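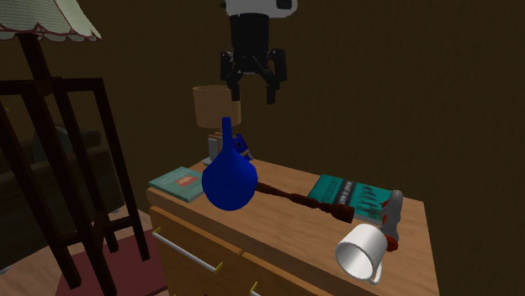

Fig. 1. Dresser top with household items and lampshade.

Household Contents and Valuation - Handout 4
Course tutor: Ngan-ling Lu

Purpose of this handout

Last week dealt with buildings. This week is about what is inside them. A contents inventory is a written record of the movable goods in a home, with enough detail that a stranger could identify each item and put a fair price on it. Insurers ask for one after a loss, executors need one for an estate, and letting agents use a shorter version at the start and end of a tenancy.

The three uses share a layout but not a basis of value. Mixing them up is the most common mistake in the February coursework.

Bases of value

Replacement value is the cost of buying the same item, or the nearest equal, new today. Most household policies work on this basis, though clothing and linen are often excluded.

Indemnity value is replacement value less an allowance for wear. A carpet with a working life of nine years that is four years old has lost four ninths of its value on a straight-line basis. Check the policy wording before applying any figure of your own.

Open market value is what a willing buyer would pay a willing seller on the day. Use it for estates. It is usually the lowest of the three for ordinary furniture, and students tend to set it too high.

Working order

Start at the door of each room and go round clockwise. Record fixed items first and leave them out of the total. Then large furniture, then what stands on it, then what is inside it. Close each room with a subtotal before moving on. Anwara Mollah's sample inventory (library short loan) keeps to this order throughout and is worth copying.

Describing an item

An entry needs the type of object, the main material, the colour and any maker's mark, followed by condition. Do not guess at a material. "Wood" is acceptable where the species is uncertain, and a wrong species can cause trouble later if the claim is disputed. Small goods on top of furniture are entered one by one if they have separate value and grouped if they do not. A white mug lying on a light-brown wooden surface, as in Fig. 2, would normally go under "sundry crockery" with the rest of the kitchen ware, even though it was found in another room. The furniture underneath gets its own line, and you should say that it has drawers. 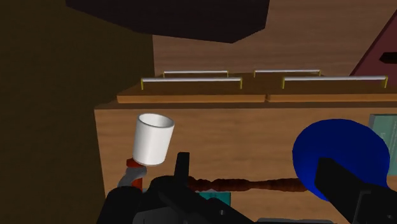
Fig. 2. Items on a piece of drawer furniture.

Grouped entries need a ceiling. In this course we use 100 pounds: anything you would value above that is listed alone. Many firms set their own limit, and in the exercise below the Zeltum policy has a lower one for jewellery. Loose items such as the white mug and the rounded blue object can share a line if both fall under the ceiling, but the line must still name them. "Various ornaments" on its own will be sent back.

Worked case: the Birkance flat

The full papers are in the course folder. In brief, the policyholder, Yao-tsung Tu, claimed 1,402 pounds for the contents of one bedroom after a burst pipe. The insurer's assessor, Cheuk-hei Hsueh, accepted the list of goods but reduced the total because indemnity values had been used for some lines and replacement values for others. Read both letters and note which lines changed. The dispute over the mattress turns on the date of purchase - the receipt from Chou is on the last page.

For next session

1. Prepare an inventory of one room you know well, in the working order given above.
2. Value every line twice, on a replacement basis and on an open market basis.
3. Bring a printed copy. Sum-yee Kao will take the seminar and will ask you to exchange lists with the person next to you.

Reading: chapter 9 of the course book, leaving out the section on fine art.

Search this site Enter keywords Go

We use cookies to improve your visit. Accept Manage settings

Contact the course office | Copyright Zirnar College | Back to top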